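**Does overexposed handheld demo data hurt the policy? (Sulard gripper, soft objects)**

**obura_kid** - July 4, 2021
So I trained on 2,424 handheld demos of grabbing soft stuff, batch size 128, and then did it again with every clip shot near a bright window thrown out. That left me 2,000. The smaller set did better on the arm! Not hugely, but in both seeds.

**denow_dan**
2 seeds is nothing. I've had bigger swings from changing the shuffle order. Did you test with the lights the same both times?

**obura_kid**
Yep, same room, blinds down. Which I guess favors the trimmed set... hmm.

**marshgrip**
That's your answer then. You tested in the dark and dropped the bright clips. We ran the Prondetwood split last year with daylight left in and it was the better one by far once we tested near a window.

What do your bright ones look like? If the fingers and the object still read fine I'd keep them.

**obura_kid**
Fair. One from the bright pile, curtain pretty blown out on the left but you can still see the blue finger pads and the brown thing they're holding:

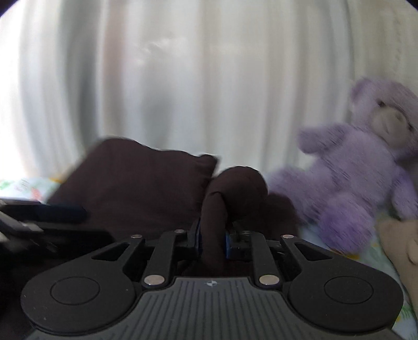

### Reply from denow_dan

I'd keep that one. Dark object on dark fingers worries me way more than the curtain does - try masking the background before you toss anything.

**marshgrip**
Disagree on masking, it ate the edges of our plush stuff. Just run more seeds, and test with the blinds up.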